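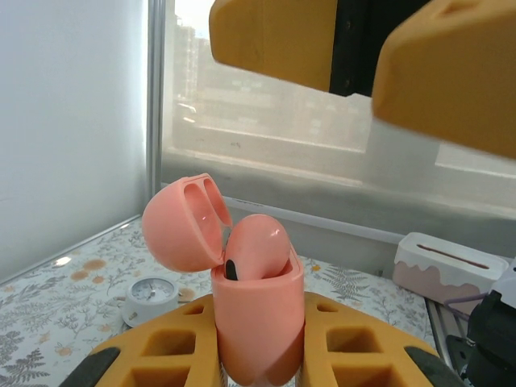
Pre-run check, two-arm cell, Modthorpe bench
Gripper trial: Shim lattice fingers against Gamthorpe solid pads
Inspected by: Dong-geon Bae
Date: Jan 24, 2023

1. Finger mounting screws, both arms
Pass. Right arm retightened before power-up.

2. Lattice fingers, cracks at the corners of the cutouts
Pass. Checked under a lamp after 168 cycles. One corner has whitened slightly – recheck at the next stop.

3. Rubber edges, wear and lifting
Pass with comment. Lifting at one tip of the spare set. Spare set tagged, not to be fitted.

4. Grip on small glossy parts
Pass. The earbud case is held upright between the lattice fingers with the lid open. Force limit kept at 5 N. The solid pads marked the case at 16 N and should stay below that.

5. Clearance between the two grippers
Open. Second gripper to approach from above only, speed capped at 80 mm/s until the path has been checked with the lid open.

6. Cables
Pass. No rubbing found over full wrist travel.

7. Wrist camera
Pass. Lens cleaned, bracket tight. Daylight from the window shifts exposure, so fix it by hand before comparing runs.

8. Emergency stop
Pass. Tested from both sides of the bench.

9. Controller
Fail. Skamudmont unit restarts with the old force limit. Enter the value again after each restart and sign the log.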